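Teaching a Curtain-Closing Task by Remote Control

Reading time: 2 minutes
Last updated: February

This guide covers recording demonstrations of a robot closing a pair of curtains over a balcony door. It assumes your arms are already calibrated and paired with the hand controllers. We use Osman for recording and Viltmont for training, but the steps are much the same with other tools.

1. Set the start position

Park the base facing the door, close enough for either arm to reach the leading edge of its curtain without stretching. Lock the wheels. Leave a gap between the panels and vary its width between episodes, or the policy will learn one width and nothing else.

Stand where you can see both panels and hold the controllers low until you are ready to move.

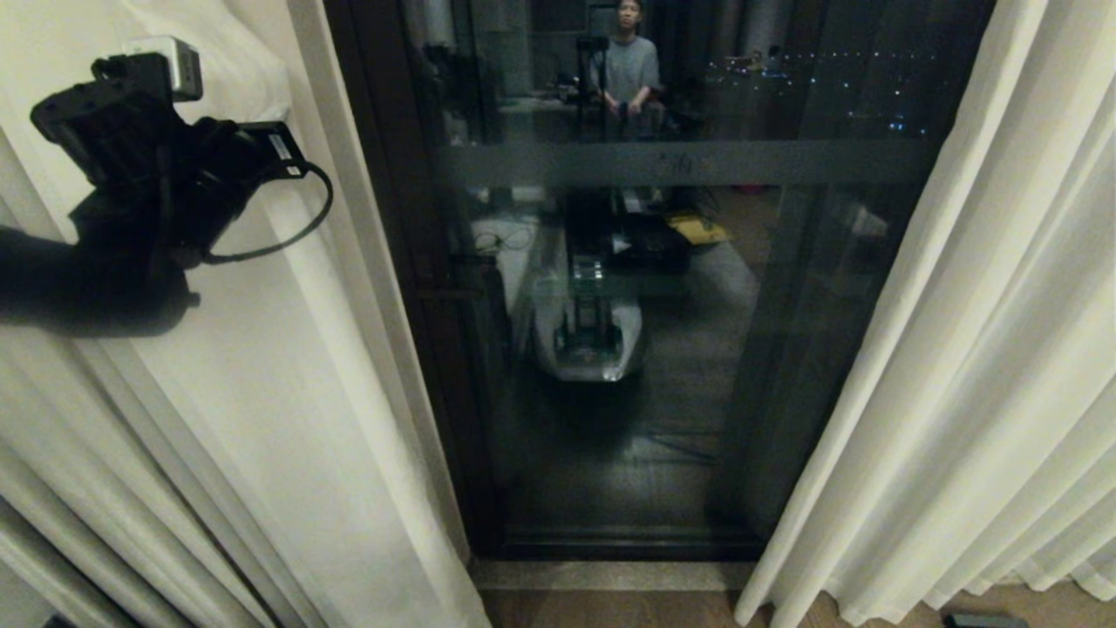
Record at different times of day. Our first set was all daytime, and the policy got noticeably worse after dark, when the glass turns into a mirror. We added 52 evening episodes and the problem mostly went away.

2. Prepare the fingers

Bare fingers slide on curtain fabric. Wrap them with something soft that grips, and check the wrapping every so often. Replace it between sessions, and try not to change the color partway through a dataset.

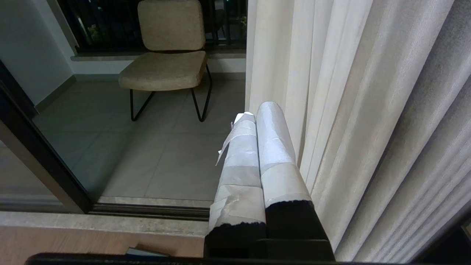 Approach the fabric from the side with the fingers open. Take a full fold, close slowly, and wait a moment before pulling. If you pinch only the edge, it tends to slip out halfway across. Watch the wrist view for this part. The head view won't tell you how much cloth you have.

3. Pull and release

Pull along the line of the track at a steady speed. Stop when the panels meet, open the fingers wide, and back straight out before you lower the arm. Keep an eye on the cable loop while backing out. 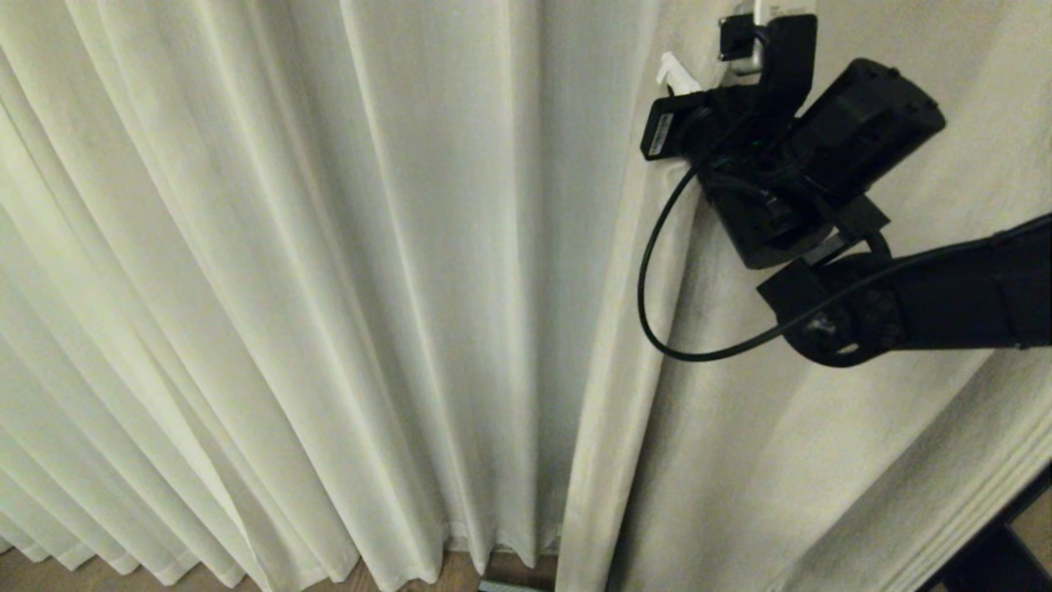 Arm raised at the right-hand panel, with the cable loop hanging in front of the fabric.

4. Save or discard

Discard any episode where you had to regrasp more than two times. Keep the ones with a single clean regrasp, as they teach recovery. Lok-yiu Chiang went through all 1,351 of our episodes this way and threw out over a hundred, mostly for long pauses.

Name the saved files by start position and lighting before you export them.

Contact | © Fotetora | Back to top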